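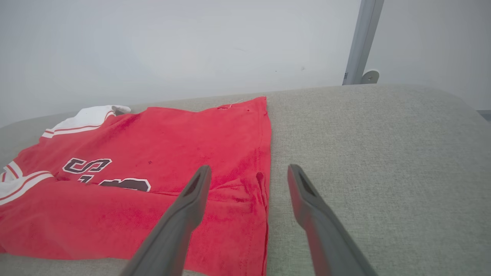
A red shirt with striped white sleeves, partly folded, at the Saliba community house.

Old team shirts get a second season at Saliba

There is a good deal of red and white about at the Saliba community house this month, and anybody who has stopped by for coffee will have had to look twice for a place to sit. The yearly shirt drive is on, and once again the folks of Orkier have been emptying their closets with a generosity that does the whole town credit.

Mbali Mkhize, who started the drive 6 years ago with a couple of bags from her own hallway, has 298 shirts in so far. She would dearly love to reach 1000 before the end of November, and she says so to everyone who comes through the door, usually while handing them something to fold.

The shirts go to the youth teams over in Amport, where the practice fields are busy every afternoon and a spare shirt never stays spare for long. Whatever is too worn for playing in is passed along to the sewing circle, which made such handsome quilts out of last year's leftovers (one of them is still hanging in the library, by the stairs, and well worth a look if you have a minute).

Folding is the slow part. Mkhize likes every shirt laid out on a soft, flat seat or a table and smoothed by hand, sleeves brought in over the body, and then the whole thing turned up from the hem so that it makes a neat square for the box. Striped trim is a help, she says, as you can line the bands up and see right away if you have gone crooked. Loose threads get snipped, and any mark on the cloth means a trip to the wash pile first.

"People apologize to me for the wrinkles," she said, laughing. "I tell them I'd worry about a shirt that never got wrinkled! It means some kid had a good time in it." 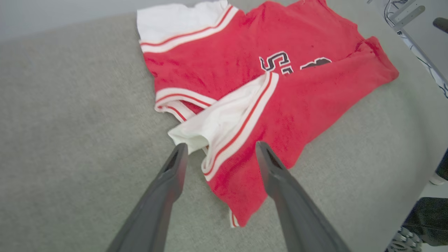 How to give

Shirts of any size and any sport are welcome, with or without lettering, and it doesn't matter a bit if the team they were made for has long since packed up. Please wash them and empty the pockets of the shorts, if you are sending shorts along too. Bags can be left at the side door of the community house until 8 in the evening, or at the counter of the Utance bakery during opening hours.

Extra hands for folding are wanted most in the late afternoon, and there is usually cake. Ask for Mbali when you come in, and bring small scissors if you have a pair.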